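Support > Pain relief devices > Cundia TENS unit > User manual > Section 4: Placing the pads and running a session

4. Placing the pads and running a session

Read Section 2 (Who should not use this device) before you start. If you have a pacemaker, an implanted defibrillator, epilepsy, or are pregnant, do not use the Cundia unit unless your doctor has told you to.

The Cundia is a two-channel unit for temporary relief of sore muscles in the lower back, shoulders, arms, and legs. It does not treat the cause of the pain. If your pain is new, severe, or came on after a fall, see a doctor first.

4.1 Before you begin

1. Check that the unit is switched off and both dials are at zero.
2. Wash the area with soap and water and dry it fully. Do not use lotion or oil.
3. If there is a lot of hair where the pads will go, trim it with scissors. Do not shave right before a session.
4. Look over the lead wires. If the coating is split anywhere along the wire, replace the lead.

Note: Pads are for one person only. Do not share them, even within a household.

4.2 Attaching the pads

1. Push the lead wires into the pads until no metal pin is showing.
2. Plug the other end into Channel 1. For a single sore spot, one channel (two pads) is enough.
3. Peel each pad off its plastic liner by the edge. Do not pull on the wire.
4. Place the pads on either side of the sore area, at least one inch apart. For the lower back, put one on each side of the spine, not directly over it.
5. Press each pad flat from the center outward. Lifted corners can cause a stinging feeling.

Caution: Never place pads on the front or sides of the neck, on the head or face, across the chest, or over broken skin. Do not place one pad on the chest and the other on the back.
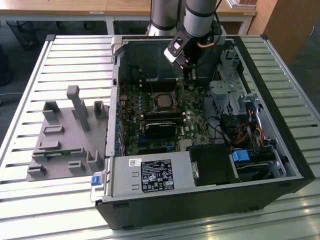 Once the pads are in place, sit or lie in a position you can hold comfortably. Keep the unit where you can reach the dials. Do not drive, cook, or use power tools during a session, and do not use the unit in the bath or while asleep.

4.3 Running a session

1. Turn the unit on. The display shows the last program used.
2. Press MODE until you reach the program you want. Program A is a steady pulse, Program B comes in bursts, and Program C changes on its own. New users should start with A.
3. Press TIME to set the length of the session. The factory setting is 30 minutes.
4. Turn the Channel 1 dial up slowly until you feel a clear tingle. It should be strong but not painful.
5. If the tingle fades after a few minutes, turn the dial up slightly.
6. The unit shuts off when the time is up. Return both dials to zero before you touch the pads.

If you feel burning or a sharp sting, turn the dial down and switch off. Check the pads and the skin under them. Mild redness usually goes away within an hour. If it stays longer, stop using the unit and call your doctor.

Leave at least two hours between sessions on the same area.

4.4 After the session

1. Lift the pads by the edge and put them back on the liner.
2. If they feel dry, add one drop of water to the sticky side and spread it with a clean finger.
3. Store the liner in its bag, away from heat.
4. Replace the pads when they no longer stick across the whole surface.

Replacement pads are sold in packs of four under part number 219. The Cotico pads supplied with older units also fit, but check that the pin goes all the way in.

4.5 Battery

The battery lasts for almost 300 sessions at medium strength. When the battery symbol flashes, finish the session and charge the unit with the cable supplied. The outputs are disabled while it is charging.

Go on to Section 5 for suggested pad positions for the shoulder, knee, and calf.

We use cookies to remember your language and the manuals you have viewed. Accept | Settings

Sarkness Home Health | Contact support | Copyright Sarkness. All rights reserved. | Back to top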